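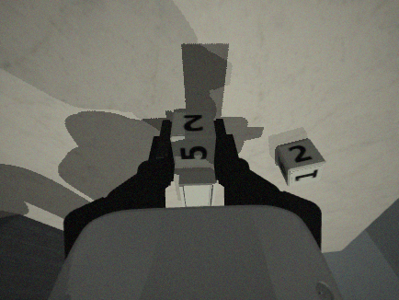
Why does my booking calendar show every guest arriving a day early?

The calendar is reading your arrival times in one time zone and printing them in another, so anything entered at midnight slips back to the day before. Set both the property and the account to the same zone under Settings, then press Rebuild Calendar and give it a few minutes.

Home Help Tickets My account Sign out

Ticket 493
Product: Trarora Bookings
Opened by: Rosalie Hämmerli, Pummont Guest House
Handled by: Themba Nkosi
Status: Solved

Rosalie Hämmerli wrote:

Hello, and thank you in advance to whoever picks this up. I've read the answer at the top of the help page and I did follow it, twice in fact, the second time with my glasses on. Both zones now match. The new bookings are coming out beautifully, but all the ones I had before August are still a day early, and I only found out when a very nice couple from Eltum rang the bell at teatime and I had their room down as already slept in and paid for! They were terribly good about it and had soup with us while I made up the bed.

I should say that I moved over from the old Du Plessis diary program in the spring, and my nephew did the import for me. It may have nothing to do with it, but you always ask what has changed, so there it is. The printed arrivals sheet is wrong in the same way as the screen.

Themba Nkosi wrote:

Good morning Rosalie, and thank you for such a full account, it saves us both a good deal of to and fro. I'm sorry about the couple from Eltum (and glad about the soup).

I think your nephew's import matters very much. Could you open any one of the early bookings, click History, and tell me what it says beside Source? Please don't change any dates by hand for now, even the ones you know are wrong. If we end up shifting them all together, the ones you've already mended will go out again in the other direction.

Rosalie Hämmerli wrote:

It says "Imported, no zone". I've looked at five or six and they all say it. A booking I typed in myself last month says "Front desk".

I'm afraid I had already altered 2 by hand before your message came. They are Mr Sotomayor's (Benito, he comes every year for the walking) and the family in the attic room. I've written them on the back of an envelope. 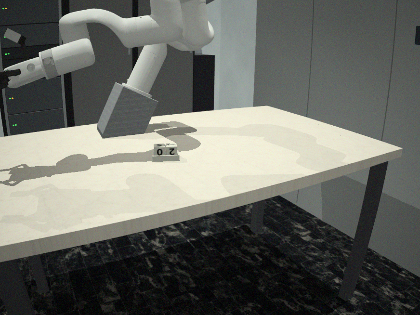 Themba Nkosi wrote:

"Imported, no zone" is just what I was hoping to see. The old diary saved a date with no hour attached, and our import filled in midnight without knowing whose midnight it was. Rebuild Calendar leaves those bookings alone on purpose, which is why the advice on the help page only did half the job for you.

Keep hold of the envelope. What I'd like you to do, when the house is quiet and no one else is at the front desk computer, is this:

1. Go to Settings, then Data, then Make a Backup. Wait for the green tick.
2. Open Imported Bookings. It should list 329 of them, going by your account from this end.
3. Tick Select All, then untick the two on your envelope.
4. Choose Assign Zone, pick the same one as your property, and press Apply.
5. Print tomorrow's arrivals sheet and hold it against your own paper diary, if you keep one.

The fourth step can sit there looking as though it has stopped. Leave it be for up to 90 seconds before you worry.

Rosalie Hämmerli wrote:

Of course I keep a paper diary! I did it all after the breakfasts were cleared. The list said 329, the same as yours. Step four gave me a bit of a fright but it came back in the end, and tomorrow's sheet agrees with my diary line for line. Mr Sotomayor is still where I put him.

One small thing, the attic family now shows the right date but the wrong number of nights. Is that me?

Themba Nkosi wrote:

I'm afraid it is, in the kindest sense. When you moved their arrival by hand, the leaving date stayed put. Open the booking, set Nights back to what it was, and save. I've checked the others from here and their lengths are all as imported.

I've asked Roksolana Ivanyshyn, who looks after the help pages, to add a line on imported bookings to that first answer. I'll leave the ticket open until tomorrow in case anything else turns up.

Rosalie Hämmerli wrote:

Nights mended, and the sheet is right again this morning. Do close it, and thank you.

Related tickets
Arrivals sheet prints without room names
Moving from Du Plessis: what comes across and what doesn't
Backup never shows the green tick (Pieter Mnguni)
Changing the number of nights on a paid booking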